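Última atualização: outubro

Este site usa cookies para lembrar o idioma escolhido. Ao continuar a ler, você aceita o uso de cookies.

Como se compara uma garra de robô com outra?

Um braço de robô não tem mão. Na ponta dele há um encaixe, e nesse encaixe prende-se uma ferramenta. Quando a ferramenta serve para segurar objetos, chama-se garra. Existem muitos tipos de garra, e cada um segura bem certas coisas e mal outras. Para escolher, é preciso testar.

No nosso laboratório comparamos duas garras. A primeira, a Hamix, tem dedos rígidos que se fecham em linha reta, como uma morsa. A segunda, a Flindale, tem dedos flexíveis, que se dobram um pouco ao tocar no objeto.

O que é um teste justo?

Num teste justo muda-se uma coisa de cada vez. Se trocamos a garra, o braço, a velocidade e os objetos ficam iguais. Se trocássemos tudo junto, não daria para saber o que causou a diferença.

Cada garra faz 30 tentativas com cada peça. Uma tentativa vale quando a garra pega a peça, levanta 10 centímetros e a mantém no ar até o fim da contagem. Se a peça cai ou gira entre os dedos, anota-se "falha" e o motivo.

Por que usar peças de formas diferentes?

Um cubo tem faces planas e paralelas. Dois dedos retos encostam nele com bastante área de contato. Um cilindro em pé é curvo: dedos retos tocam nele apenas em duas linhas finas. A estrela é mais difícil. Se o dedo empurra uma das pontas, a peça pode girar. O prisma triangular também dá trabalho, pois nenhuma das suas faces laterais é paralela a outra.

A altura das peças deve ser parecida. Assim o braço desce sempre até quase o mesmo ponto, e o programa não precisa de ajuste a cada forma.

E quando há peças vizinhas?

Pegar uma peça isolada é o caso simples. Com peças próximas, o dedo precisa de espaço para descer entre elas. Dedo grosso esbarra na vizinha. Por isso medimos também a largura do dedo: o da Hamix tem 17 milímetros.
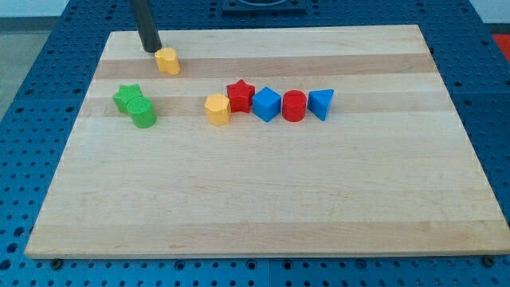 Clube de Robótica Clotitholm, grupo de garras e sensores

A peça amarela de contorno arredondado está separada das outras, com a ponta do dedo preto bem perto. As da fileira quase se tocam, e ali a folga para o dedo é pequena.

O controlador, fabricado pela Le Goff, é o computador que manda o braço se mover. Ele registra a força dos dedos em cada tentativa. Força de menos deixa a peça escorregar; força demais pode empurrá-la para fora da garra.

Apolline Barbier, responsável pelas medições, guarda os registros numa tabela com uma linha por tentativa. As falhas também entram na tabela.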